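Why I ended up framing things again

I blame the hallway. We moved into this apartment two years back, and the hallway is long and narrow and painted a kind of oatmeal color that I told myself I'd do something about by spring. Spring went by. So did another one. Meanwhile there was a cardboard tube leaning in the coat closet with all my prints and maps and one very large drawing of a pear in it, and every time I reached for an umbrella the tube fell on my foot.

So in November I finally pulled everything out and spread it on the bed and had a good long look. Some of it I didn't even like anymore. There was a concert poster I'd carried through three apartments purely out of loyalty (to what, I don't know, I only remember the parking). That went to the recycling. The pear stayed. A tide chart stayed, and a botanical page of something with a lot of roots, and a set of old luggage labels I bought in a lot of almost 100 from a shop called Dervishi, which sells paper odds and ends out of a basement and smells wonderful.

Then I priced custom framing and had to sit down for a minute.

I'm not going to complain about framers, it's skilled work and they're paying rent like everybody else. But the quote for the pear alone was more than I'd paid for my couch. My couch is a very ordinary couch, I should say, but still! So I decided I'd do what I used to do in college, which is buy cheap wooden frames secondhand, take out whatever is in them, clean up the wood and start over.

Thrift stores are full of frames. People give away the most awful pictures in perfectly good wood. My usual place is Plundo, over by the car wash, where the frames live in a bin at the back under the lampshades and you have to flip through them like records. I've learned to look at the corners first. Pick the frame up, hold two opposite corners and give it a small twist. If it creaks a little, fine. If you can see daylight in the joint, put it back, unless you enjoy gluing (I sort of do, but I have limits).

The other thing I check is the groove along the inside of the rail, the little step where the glass and the picture sit. The word for it is rabbet, or rebate, depending on which old guy's video you're watching. Shallow ones are a pain. You get the glass in, and the mat, and the print, and the backing board, and then there's nothing left to hold it all with and you end up with the whole sandwich sticking out the back and scratching the wall. I've got one like that in the bathroom and it hangs about a thumb's width off the tile at the bottom. It's been like that since before the shower curtain with the ferns.

Anyway. I came home with four frames and a lampshade I hadn't planned on, and laid the whole lot out on newspaper on the kitchen floor. Two of them were gold and shouty. One was black, with a chip. The fourth was plain light wood with narrow sides and no nonsense at all, and that was the one I got excited about. I love a narrow frame. A wide one always makes me feel like the picture is being introduced by somebody in a tuxedo.

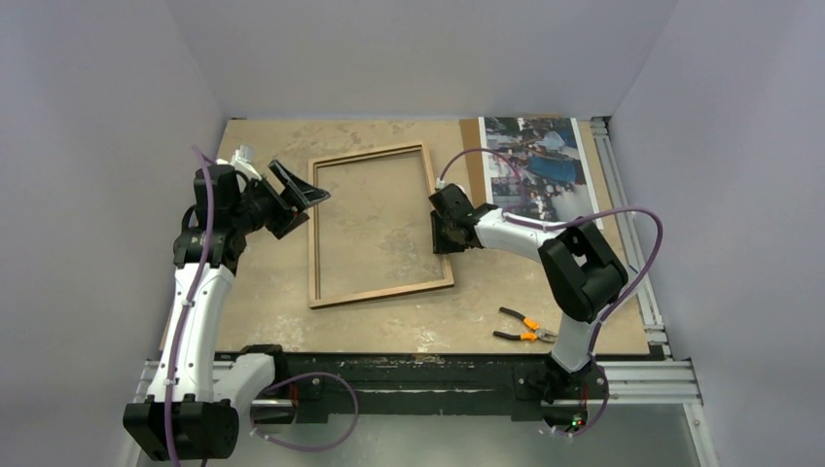 Getting an old frame down to the bare wood part is most of the job, and it's kind of a satisfying one if you put the radio on. The backing paper usually comes off in one long crackly strip if you're lucky and in confetti if you're not. Then you've got the points or the staples or the tiny nails. Whoever did the gold ones believed in staples the way some people believe in vitamins. I use a flat screwdriver and a pair of pliers with a rag wrapped around the jaws so I don't dent anything, and I put every bit of metal straight into a jar lid. Straight in! I found one with my heel last time, at eleven at night, on the way to get a glass of water.

The glass comes out next and I wash it in the sink with dish soap, leaning it on a folded towel. If it's scratched or it has that bubbly haze, I don't fight it, I just take it down to the hardware store on Sirkar Street and have them cut me a new piece. Measure the opening from the back, not the front, and take it in three places, and then go a tiny bit under. Wood moves. I went dead on the measurement once and spent an evening sanding the inside of a rail with an emery board, which is a stupid way to spend an evening but I did catch up on my podcasts.

For cleaning the wood itself I don't do anything fancy. A barely damp cloth, then a dry one, then a soft toothbrush for the inner edges where the dust packs in like felt. If the finish is really grimy I'll use a drop of oil soap. Light wood shows everything, fingerprints especially, so I try to remember to wash my hands after I've been at the backing paper. I don't always remember.

Some people sand and refinish the whole thing. I've done it with one frame and it looked great and took me most of a weekend, and I decided that was enough refinishing for that year. For the plain ones I rub in a bit of Brerkus wax, the clear one in the flat tin, and buff it with an old T-shirt. Go easy. Too much and it goes sticky and then it's collecting cat hair until the end of time.

A word on square, because I've been burned. A frame can look square on the wall of a thrift store and be quite a bit off when you put it down on something flat and really stare at it. I measure corner to corner both ways, and if the two numbers match, great. If they don't, you can sometimes coax it, with glue in the loose joint and a strap clamp and some patience. I've used a ratchet strap from the back of the car for this. I've also used a bathrobe belt, and it worked better than it had any right to, although the robe has never quite closed the same way.

And your work surface matters more than you'd think. My kitchen table took a real beating this fall before I started putting a blanket down. Glass edges, screwdriver slips, one regrettable moment with the utility knife. I keep telling myself I'll sand that out too. For now there's a trivet over the worst of it.

Mats. Okay, I have opinions about mats, mainly that I can't cut them. I've tried. I own the cutter, I own the ruler with the cork on the back, I have the good blades, and my bevels still come out looking chewed. So I buy them precut in standard sizes, or I skip the mat and float the thing on a sheet of colored paper, which is what I did with the luggage labels. Dark green paper, nine labels in a grid, tiny dots of photo corner adhesive. It took me three tries to get the rows even and I'm still suspicious of the bottom left one.

The pear, in the end, didn't fit any of the four frames. Of course it didn't. It's enormous. It's back in its tube for the moment, in the coat closet, waiting for me to find something big enough -- Plundo got a truckload in last week, so I have hopes.

But the light wood one is going to have the tide chart in it, I've pretty much decided. I held them up together last night in the hallway, with the oatmeal paint behind, and the wood warmed the whole thing up so much that I almost forgave the paint. I'd been planning on white walls and now I'm wavering. There's a blue at the paint store, kind of a washed-out denim, and I've taped the sample card up next to the light switch where I have to look at it every time I go to bed.

If anybody has a trick for hanging a row of frames that aren't the same height without it looking like a bar graph, please leave it in the comments. I've read that you line up the centers. I've also read that you line up the tops, and one person very firmly says bottoms. I've got painter's tape all over the wall right now and I walk past it and change my mind about twice a day. The hammer's still in the drawer.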